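关于我们

Teko 是一家做人形机器人测试与作业规范的公司。我们不造整机,主要业务是替机器人的开发方和使用方编写现场规程、做上电前检查、培训操作人员,并在规程投入使用以后定期回访修订。公司现有员工14人,工程和培训各占一半,办公室和试验间在同一层。

我们从哪里开始

公司最早只有两个人,接的第一个项目来自 Kahraman,对方要在样机调试间里安排两班人交接。当时的交接靠口头,谁动过哪根线、哪个关节限位改过,全凭记忆。我们花了一个月时间跟班,把每一次交接时问到的问题记下来,整理成一张交接单。那张单子后来改过很多版,栏目一直保留着:设备状态、线缆状态、未完成事项、签名。

之后 Urkinent 请我们为它的家居场景试验编写规程。这类试验间和工厂车间差别很大,地上铺木地板,旁边有家具、家电、衣物,人员进出也更随意。工业机械臂常用的围栏做法搬不过来,区域划分、站位和口令都要重新定。这部分工作现在占了我们业务的大头。

我们依据什么做事

国家标准和行业标准是底线,客户所在地的消防与用电要求也必须满足。标准没有写到的地方,我们用自己的作业手册补充。手册现为第4版,正文分9章,从人员资格写到事故记录。每年二月集中修订一次,平时收到的意见先登记,紧急条款随时下发补充页。

手册里执行最严的是以下几条:

一、双人在场。机器人上电期间,现场至少有2人,一人操作,一人看护。看护人手边有急停,不兼做记录。

二、线缆先行。上电前沿每一根外部线缆从头走到尾,确认接头到位、没有受力,落地段不压在脚下,也不进入行走方向。落地线缆出现环圈,先理顺再上电。

三、站立前确认。双脚着地、膝部微屈、上肢处在约定的初始姿态,三项由操作人逐项念出,看护人逐项复述。

四、通道和消防器材。房门、灭火器箱前不得摆放支架、工具箱和包装物。灭火器箱顶面不作置物台使用,检查时发现物品一律移走并登记。

五、裸露部件。外壳未装齐或走线外露的样机,断电后才可以触碰,整理线束时由一人动手,另一人守住电源开关。 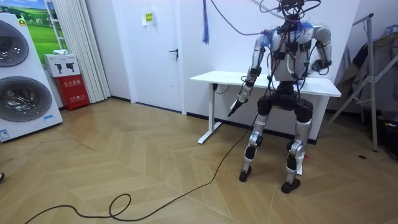
居家环境试验间里的人形机器人,身上走线外露,一根黑色长线缆从腿旁落到地板上。

现场检查怎么做

检查员到场后先不看机器人,先看房间。门能不能开,地上有什么,灭火器箱前面和上面放了什么,挂着的衣物和帘子离活动区有多远。这些写在检查表第一页。第二页才是设备本身,顺序是自上而下:头颈部线缆、肩部、躯干、肘和手、髋、膝、足。固定顺序便于两个人核对,换了检查员,结果也能对得上。

不符合项分两类。能当场改的当场改,改完在表上注明改了什么、谁改的。不能当场改的,当天不上电,由客户负责人签收整改单。我们不接受“先跑一次看看”的要求,合同里写明了这一点,签约前会跟客户逐条过一遍。

检查表原件留在客户处,我们保存扫描件。客户更换供应商时,扫描件可以随时调取,不另收费。

培训

操作人员培训为期4天。前两天讲规程和断电状态下的检查,后两天在试验间上机,由学员轮流担任操作人和看护人。考核只有实操,漏查一项即重来,当天可以补考一次。培训教材由 Eylül Kırmızıgül 主编,她也是公司规范组的负责人,手册的每一处改动都要经她签字。

已经取得资格的人员,离岗时间较长的需要回来复训。换了机型也要复训,哪怕新旧两款外形接近,急停位置和断电步骤也可能不同。

Bukurlow 平台

Bukurlow 是我们自己开发的记录系统,用来填写检查表、交接单和整改单。它可以在平板上离线使用,回到办公室后再同步。系统里没有“全部合格”的一键选项,每一项都要单独点选。有客户提过希望加上,我们讨论后没有采纳。

使用规程服务的客户可以免费使用 Bukurlow,单独购买的按账号数量计费。

我们不做的事

我们不出具产品认证,也不代替客户完成法定检验。需要认证的,请联系有资质的机构,我们可以协助准备材料。我们也不对机器人的性能做评比,检查报告中不出现型号之间的比较。

联系与来访

新客户请先发邮件说明机型、试验场地类型和希望开始的月份,附一张场地平面图。规范组收到后会安排电话沟通,再确定是否上门。来访试验间须提前预约,上午9时起接待,请穿平底包趾鞋,进门后先在登记台听取安全说明,再由工作人员带入。

对手册条文有意见的,无论是不是我们的客户,都可以来信,写明章节号和具体情况即可。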